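Course pages / Automation Lab 2 / Handouts

Handout 6: Looking After the Gripper on the Tabletop Cell 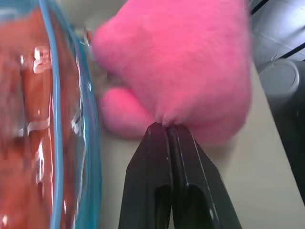 Wrist camera view, both fingertips closed on a pinch of pink plush fur.

OK, so last week we got through homing and the emergency stop, and I promised we'd get to the part of the cell that takes the most abuse. It's the fingers. The arm itself will forgive you a lot (I've seen what you people do to it) but the fingers touch everything, they hit the table, they pick up fuzz, and they slowly drift out of line until one day your grasps get worse and you spend an afternoon blaming your code.

I want you to look at the picture for a second before you read on, mostly at the tips. They meet, and they meet at the top, with the fur bunched up into a little point between them. When I say "tip contact" in the rest of this handout I mean that. Notice also the seam running down the middle where the two fingers come together. You'll be staring at that seam a lot.

Plush is my favorite test object for this cell, by the way. A hard block will let you get away with a sloppy grip, as the pads sort of settle against a flat face and everything looks fine. Fur won't. If the tips are even slightly apart you come up with three hairs and a toy still sitting on the table.

Before you touch anything

Put the cell in hold, then take the arm to the service pose, then switch off drive power at the cabinet. In that order, please! If you cut drive power first the arm sags a little on the third joint and you'll have to home it again, and homing takes forever when there's a line of people waiting behind you.

Hang the tag on the cabinet switch. The tag stays there until your hands are out of the cell, and the person who hung it is the one who takes it down. I'm relaxed about most things in this lab and I'm not relaxed about that one.

You'll need the small hex key set from the Randen drawer, a lint-free cloth, the soft brush, the plastic feeler strips, and the lab log. No metal picks. I know they work. They also scratch the pads, and then the scratches hold fuzz, and then you need the pick again.

Part A: cleaning the fingers

Start at the tips and work down. Wipe each pad with the dry cloth first, then with the cloth slightly damp, then dry again. If we've been running soft objects, fibers collect in two places, along the center seam and inside the cutouts lower down on the fingers. The brush gets the cutouts. For the seam, open the fingers by hand (drive power off, remember, so they move with a bit of push) and brush each inner face separately.

Don't pull on a fiber that has worked its way down toward the finger base. Wind it out slowly with the brush. A strand that snaps off inside will get into the slide, and then you're doing Part D, which takes most of a session.

People always ask about alcohol wipes. Fine on the fingers, not fine on the camera window, which has a coating that goes cloudy. The camera gets the blue cloth and nothing else. If the window looks smeared after that, breathe on it and try the same cloth again, like a pair of glasses.

Part B: checking tip contact

Close the fingers by hand until they stop and look at them from the side with the bench lamp behind. You want to see the light disappear at the tips first. If you can see a thin bright line at the tip and none lower down, the fingers are splayed and you need to shim. If the light goes away low down and stays at the top, same thing, really, just more of it.

Then the feeler strip. Slide the thinnest one between the closed tips. It should drag. It shouldn't fall through and it shouldn't be impossible to pull out either. Do it near the left edge of the pads and again near the right edge, and if the two feel different, one of the fingers is twisted on its mount. Loosen its two mounting screws a half turn, close the fingers on the strip, let the finger find its own seat, and tighten again while they're still closed.

A word on tightening. The screws go into a pretty soft metal and every year somebody strips one. Snug, plus a tiny bit. Short end of the hex key in your fingers, so you can't lean on it.

Part C: resetting the closed position

Now the controller has to be told where closed is, because you've just moved it. Take your tag down, restore drive power, and open the Noven panel on the lab computer. Go to the gripper page, then Teach Closed.

1. Set speed to the lowest step.
2. Jog the fingers together until the position reading stops changing.
3. Back off one click.
4. Jog in again, one click at a time, and stop when the reading stops changing.
5. Write the number in the log BEFORE you press save.
6. Press save, open fully, close fully, and compare.

Our gripper was at 119 counts closed when it came back from service in October, and I like to see it within 3 of that. Fully open is 700. If your closed number has wandered a lot further, something's stuck between the pads or a finger is loose, so go back to Part B and don't save a bad number just to make the warning go away. I did that once myself. It makes the force reading lie to you, and the next group had a miserable time with it.

The working force limit for soft objects is set at 560 on the same page. That's a controller unit, it isn't grams or newtons or anything you can put in a report without converting, and yes, this is the thing I took points off for last term. Leave it where it is. If a grasp fails at 560 the answer is almost always tip contact or approach angle.

Part D: the slide

I'm only going to sketch this one, as we'll do it together. If the fingers feel gritty when you move them by hand, or one side lags behind the other, there's debris in the slide. The cover comes off with four screws (they're not all the same length, so lay them out on the cloth in the pattern they came from). Old grease out with the brush, a very thin film of new grease in. By thin I mean that you should wonder whether you put any on at all. Too much grease catches fuzz, and you can guess how that goes in a cell that handles stuffed toys.

Part E: the test grasp

This is the fun bit. Put the plush on the table, inside the reach of the arm, and run the slow pinch routine from underneath the edge of the toy. Watch the wrist camera feed while it closes. A few things to look for:

Do the tips stay level with each other? If one leads, it'll push the fur away before the other gets there.

Does the fur gather to a point between the tips, or does it fold over one finger? Folding usually means you came in too low.

Can you still see the tips in the feed? It sounds silly, but if a floppy object hangs down over the pads you lose your only good look at the contact, and then you're relying on the position number alone. Move the approach a little and try again.

Things near the lens go soft and large in this feed, so don't judge clearance from it. A container sitting close to the camera can look as if you're about to hit it when there's plenty of room, and I've also had it go the other way. Check clearance by eye, from outside the cell, before you run anything at normal speed.

Do the pinch ten times. Write down how many held through the lift and, for the ones that slipped, whether it slipped straight away or partway up. Slipping straight away points to contact. Partway up is more often force, or the toy snagging on something on its way.

What goes in the log

Date, your group letter, closed position before and after, whether you shimmed (and which finger), whether you opened the slide, and your ten test grasps. If you replaced a pad, write the bag label from the Correa spares box too, as we've got two thicknesses in there and they look identical once they're on.

Please write it like somebody else has to read it. "Gripper weird, fixed" was an entry in this log for a whole term, and I still don't know what was weird or who fixed it or how.

Common trouble, in the order I usually see it

Fingers close but the panel says open: the connector at the wrist has backed out. Power off, tag on, push it in until it clicks.

Grasp holds on hard objects and fails on soft ones: tip contact, Part B.

Closed number changes each time you teach it: fuzz on the pads, or you're jogging too fast. Lowest speed step, I mean it.

Clicking noise on opening: a finger screw is proud and catching the cover. Snug it and listen again.

Camera picture blurry everywhere, even at arm's length: window needs the blue cloth. If it's blurry only up close, that's just how the lens is.

For next session

Read Parts A to C again and bring your group's log page from this one. We'll open up the slide on the spare gripper first, the one on the Prinance bench, so you can make your mistakes there. Short sleeves or rolled-up sleeves, hair tied back, and bring a pencil, as the pens at the bench always seem to walk off.

Filed under: Lab handouts, Grippers and tooling, Maintenance

More from this course
Handout 5: Homing and the emergency stop
Handout 4: Reading the controller panel
Handout 3: Lab rules and the tag system
Worksheet: Approach angles for soft objects
Log page template (print double-sided)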